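Parish Office FAQ: Mass, Baptisms and Hall Bookings

What time is Mass on Sunday?
Mass is at 8:00 and 10:30 a.m. Confessions are heard for half an hour before the earlier Mass.

How do I arrange a baptism?
Call Giorgia Leone at the parish office, extension 638. Parents attend one preparation class, held in the evening.
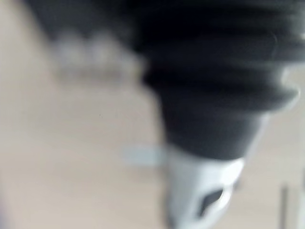
Godparents must be at least 16 and confirmed. If yours belong to another parish, bring a letter from their pastor.

Can I have a Mass said for someone?
Yes. Write the name on an envelope and hand it in at the office. September is already full.

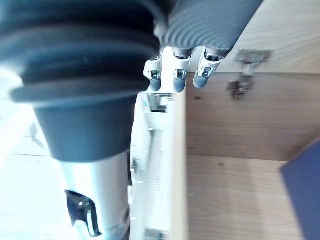 Names are printed in the bulletin the week before. Please spell them clearly.

Who visits the sick?
Fr. Ottavio Vitale visits homes in Whitelaw and Lesside. Fiorella Greco brings Communion to the nursing home. The office needs the address and a phone number for a family member.

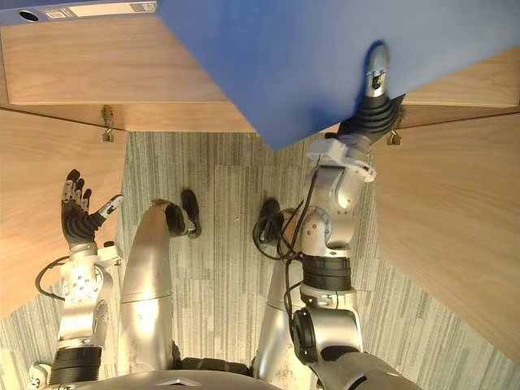 Can I rent the hall?
Registered families may book it for baptism and funeral meals. The deposit is $30, returned with the key. Kitchen use is included, but bring your own dish towels.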